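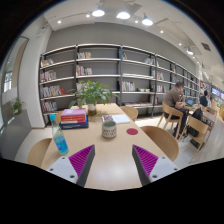
发件人：Rafail Sarantis
收件列表：flinda-tools
日期：2023年8月2日
主题：Re: 7 号手持夹爪，指垫换完以后开合读数不归零

先回要紧的，今天一天都在跑，想到哪写到哪，有漏的你们再追。

> 各位，
>
> 7 号手持夹爪（Vavora 那把，白底座的）昨天换了新指垫，Baert 那批。换完以后出了几个毛病，我不确定是一个原因还是好几个：
>
> 一、手柄松开，两指完全张开，读数正常。捏到底，两边指垫都贴上了，读数却不到零，差一小截。旧垫子的时候没有这个事。
>
> 二、夹马克杯，杯子会往一边歪一点点。慢慢夹更明显。
>
> 三、画面和开合读数对不齐，回放的时候手指已经动了，曲线还没动。这个可能以前就有，我没注意过。
>
> 上次换垫到现在录了 368 条，记录本上写的。旧垫子拆下来，棱确实磨平了一块，右边比左边厉害。
>
> 螺丝我是按顺序一颗颗拧死的，拧得挺紧，怕掉。另外想问垫子有没有方向，我看两头好像一样。标定文件没动过，还是 5 月那份。
>
> 还有，这把先停着还是可以接着录？Flinda 那边在催。

先停着。别录。下面一条条说。

第一条，读数不归零，八成就是新垫子比旧的厚。旧垫子录了 368 条，棱都磨下去了，你拿磨薄的垫子做的零点，换上新的当然闭不到原来那个位置。5 月那份标定文件是旧垫子的，换垫就得重做零点，维护页上写了，但写在最底下，怪我，回头我挪上来。先别急着改零点，先把第二条弄好，顺序反了等于白做。

第二条，杯子歪。你说螺丝是一颗颗拧死的，问题多半在这。白色底座那几颗不能一颗先拧到底在拧下一颗，先上的那颗会把指片拉偏，后面的再紧也拉不回来。做法：

全部松开，松到指片能用手指头晃动，不用拆下来。
底座的贴合面擦干净，用干布，不要酒精。上次有人用酒精把胶泡软了，垫子边翘起来，整片报废。
每颗先带上，刚吃劲就停。
捏住手柄，让两边指垫轻轻贴上，保持住，最好找个人帮忙捏，一个人干很别扭。
贴着的状态下对角上，每颗转一点，来回走几遍。
松手，再捏，看两片是不是同时贴满。从侧面看缝，不要从上面看，上面看永远是齐的。

拧到什么程度：短柄内六角，两根手指捏着拧，拧不动为止。不要用长柄，不要用电批，电批尤其不要。底座是打印件，螺丝底下是嵌进去的铜套，用力过头铜套会跟着转，那就不是换垫的事了，整个底座换掉，备件现在只剩一对，在 Marnstead 那边，寄过来要等。你说"拧得挺紧"，麻烦拆的时候留意一下有没有哪颗是空转的，有就停手，告诉我是哪边哪颗。

垫子方向。有。两头看着一样，背面不一样，背面有一头有个小缺口，缺口朝底座，朝手这边。装反了也能装进去，就是棱对棱错半格，夹平的东西看不出来，夹圆的就往一边滚。你杯子歪也可能是这个，或者两样都有。反正要拆，顺手看一眼背面。两片都看，我自己就干过一片正一片反的事。

还有右边磨得比左边厉害这个。正常磨损应该差不多，差得多一般是指片没对中，右边先碰到东西，每次都是它先吃力。也就是说可能不是这次换垫才歪的，以前就歪，旧垫子磨软了把它藏住了。旧垫子先别扔！装袋写上左右，放 7 号的盒子里，我想看磨的是根部还是尖部。尖部磨，是手指角度的事；根部磨，是操作的人夹得太深，跟硬件没关系。
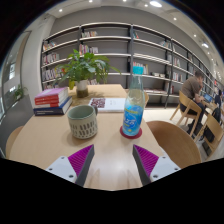 装好之后先不上标定板，先拿手柄在桌上看一眼画面。看三样：两块白底座露出来的高低是不是一样，两条紫色棱垫是不是都朝着中间，深灰指片往里收的角度左右像不像。就在录数据那张木桌上看就行，不用专门清场，后面有书架有人都无所谓，只看近处这一截。东西摆着反倒方便，比如马克杯在左指后面一点，蓝盖子的瓶子立在红杯垫上、正对右指，手柄不动，慢慢开合，看哪根手指先往自己那边的东西上靠过去。两边走得一样就行，一边快一边慢说明连杆那侧有阻力，别硬录。注意一点，对中的时候拿杯子当参照，别拿瓶子，瓶子上半截透明，后面的东西都透过来，边缘看不准，杯子外面有一排排深色的短道道，好认。杯把朝哪边先记一下，试夹完转了多少一对就知道。

试夹也用杯子。空杯。手柄端平，两指放到杯身中间那个高度，慢慢捏，看杯子是原地被夹住还是先被推着走一段。推着走就是没对中，推的方向反过来就是先碰的那边。夹住以后抬起来一点，停住，再放下，杯底应该平着落。先落一边的话回去看垫子背面缺口。重复到你自己觉得没问题为止，别夹一次就说好了。

然后才是零点。步骤还是老的：

手柄通电，放着，等读数不飘了再弄。刚开机那一阵的值不要用。
全张开，存一次。
捏到底，捏住，存一次。捏的力气跟平时录的时候一样，别为了凑零使劲捏，垫子是软的，你能把它捏过零去，然后平时录的全是正数，等于又回到老样子。
松开，再捏，看回不回零。不回就重来，不要手改文件。
文件存成新的，名字里带 7 和日期，5 月那份留着别覆盖。那 368 条还要靠它解。

最后这句很重要，上回有人覆盖了，后来是从 Marnstead 的备份里翻出来的，翻了半天。

第三条，画面和曲线对不齐。这个跟垫子没关系，你说得对，以前就有。相机是 60 帧，开合读数另走一条线，两边时间戳本来就不是一个钟。之前量过这把的偏移是 33 毫秒，也就是差两帧的样子，写在 7 号自己的配置里。你要是回放的时候看着明显对不齐，先看配置有没有读进去。上周更新过一次回放脚本，默认去读公用那份，公用那份偏移是零。命令行里把 7 号的配置路径显式写上，再看一遍。还不齐就录一段快速开合的给我，多捏几下，别太匀，匀了对不上是第几下。几十秒够了，别发一大坨。

换过垫子偏移不用重测。换过线要重测。换过相机当然要重测，整套都要。

镜头顺便也擦一下。画面下半截是黑的，那是正常的，不用管，上面两个角黑也正常，镜头就这样，每次都有新来的写信问。真正要管的是桌面反光那一带有没有糊一块，有糊就是镜头上有指印。镜头布在盒盖里面，别用擦底座那块干布，那块上面有打印件的粉。

电缆。顺手捋一遍手柄出来那一段，弯折的地方摸一下，硬了或者有棱了就告诉我。7 号这根是去年的，比别的都老，我本来想等坏了再换，现在想想既然都拆开了，不如一起。Baert 那边我去问垫子厚度，新旧两批是不是改过料，手感你们谁觉得新的偏硬？觉得的说一声，别都憋着。如果真改了料，其他几把换垫的时候都要照这个办，不能只改 7 号。

能不能接着录：零点重做、杯子夹平、回放对齐，三样都过了再录。少一样都不行。Flinda 那边我去说，你们不用管他们催。昨天换完垫以后如果已经录了，哪怕只有几条，单独放一个文件夹，名字里写"新垫旧零点"，先别传。大概率能救，开合那列重新算一下就行，但混进去以后我就找不着了。画面是好的，不用重录。

记录本上麻烦补几样，现在只写了条数：
换垫日期，谁换的
哪批垫子，袋子上有批号，袋子别扔
旧垫左右各磨成什么样，一句话就行
零点文件名
有没有空转的螺丝，没有也写"没有"

别的几把谁有空也翻一下记录本，条数跟 7 号差不多的，垫子拿下来看看棱。不用量，用指甲刮一下，刮得出来一格一格的就还能用，刮着是平的就换。换之前先看这封信，不要先换了再写信来问（不是说你，好吧就是说你）。

还有个事，备用的内六角又不见了，短柄那把。谁拿了放回 7 号的盒子，没有它你们就会去用长柄，然后铜套就转了，然后又来找我。

我下午在外面，信能看，电话不一定接得到。拆开要是看见什么奇怪的，先拍下来在继续，尤其是底座背面。

Rafail

又：刚想起来，张开的极限位也看一下，新垫子厚，全张开的时候指片根部可能会蹭到壳子。听声音就知道，有"嗒"的一声就是蹭了。蹭了先别磨壳子，等我看过再说。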